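Writing this fast, half an hour before the Aninlow newsletter closes, so forgive the state of it. My point is small. Soft things want a stand. Hats, canvas bags, anything in cloth with a shape to lose. Folding them is how you ruin them, and a drawer is just folding with a lid on.

I had a cotton hat from Berrada, folded flat one winter under a pile of jumpers. Came out with a crease across the crown like a road on a map. Steamed it, stuffed it with paper, swore at it. Crease still there in June.

A wire stand is nothing much. A ring at the bottom, an upright, a bit of a cage for the cloth to sit over. Air gets in. The crown stays round.

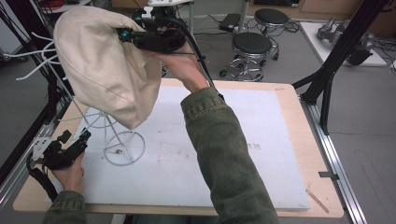
## Hooks and corners

The usual answer is that people haven't room. They have. What they have is corners, and corners get used whether you plan it or not. Desk, door, back of a chair. I'm not against it. A corner beats the bottom of a bag, and at least you can see the thing when you're looking for it on the way out. But a corner pokes. Leave cloth on one long enough and you get a little nose in it.

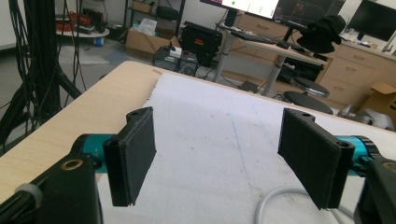
*Black bucket hat on the corner of the desk. White bag in the cardboard box.*

Which brings me to floors. The Fliltitz catalogue, 2,922 items, is nearly all things for getting stuff off the floor, and I think that's the wrong worry. Boxes on a floor are fine. Coiled cable on a low table, fine. Floor clutter is honest clutter, you step round it. It's the work surface I'd fight for, and a pale padded one at that, so you can put soft things down without snagging them and spot the pin before it spots you.
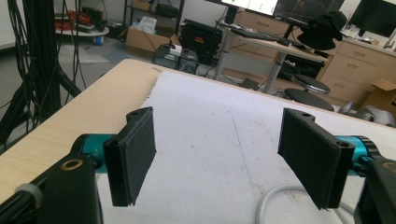 **Does the stand have to be a proper hat stand?**

Anything rounded at the top and steady at the foot will do, as long as no bare wire ends stick out into the cloth.

I know the objection, a white surface shows everything. Good. Let it. I'd sooner see the muck and wipe it than have it hidden in a nice dark grain and then all over a cream brim. Someone in the Griltex sewing group told me I was being fussy abuot this. Probably. She keeps hers in a drawer.
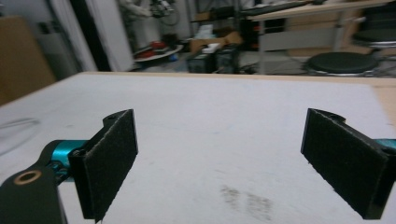
*Smudges on the pale top, light wood rim along the far edge.*

So: stand first, corner if you must, drawer never. Wipe the table before the hat goes down on it. They only gave me 400 words and I've got to get this sent, more on bags next time if there's space.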